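Temmont Robotics Club Handbook
Section 7: Setting Up for the Blanket Fold 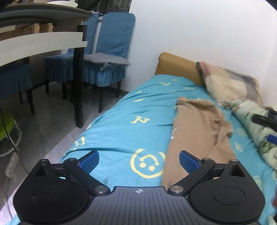 Blanket folding is our favorite task of the whole season, and new members can run it on their very first night! Work in pairs, one person on the hand gripper and one on the log sheet, then trade.

1. Spread the sheet over the mattress and let the side hang.
2. Lay one blanket across the middle. Leave it rumpled.
3. Push the pillow and comforter out of the folding area.
4. Open the jaws all the way. Both blue finger pads should move freely.
5. Check the pivot screws. Snug is plenty.
6. Start recording, count to two, and reach for the nearest corner.

Note: Slow folds make great data. Anežka Polák turned in 459 good ones last October, and she never hurried a single one (go look at them, they're lovely).

Caution: Keep fingers away from the jaws while your partner is squeezing.

Caution: Route cables clear of the spot where you stand.

7. Stop recording before you set the gripper down, then write the run number on the log sheet.

Torn finger pads go to Vojtěch Holub. Spares are in the Drimetti box.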